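The table finally has a finish on it

We bought the table second-hand in the spring and I said I would oil it that week. It has taken until October. The top is pale wood, made up of strips glued together, and whoever had it before us had left it bare. Every mug left a ring.

I sanded it in the garage at Gravonmont over 3 evenings. The first evening was all coarse paper and most of the dust went in my hair. After that I used the finer sheets from Howells, going with the grain, and wiped it down each time with a damp cloth. The rings came out apart from one, near a corner, and I have stopped looking at it.

For the finish I used Nemer hard oil in clear. I had been told it would turn pale wood yellow, so I tried it on the underside first and left it overnight. It warmed the darker strips a bit and left the light ones much as they were. I put on 2 coats with a lint-free rag and waited 18 hours between them. The tin says less, but the garage is cold.

It is back indoors now and has cups and a plate on it again, the pink and the blue included.

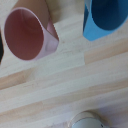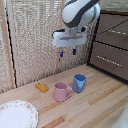

What I would do differently

I would buy more sandpaper at the start. I got through 11 sheets and had to go back to Howells twice, and the second time they were out of the grade I wanted, so I made do with the Huren ones. They clog quickly on wood like this. Tapping them on the edge of the bench helps for a while.

I would also do the underside properly. Mine has one oiled patch and the rest is bare, and I have read since that it is better to treat both sides so the top doesn't cup. It seems flat enough so far.

The whole lot cost over £40 with the rags, and there is half a tin left. The bread board is next, then possibly the shelf in the hall, if I can get the brackets off the wall without taking the plaster with them.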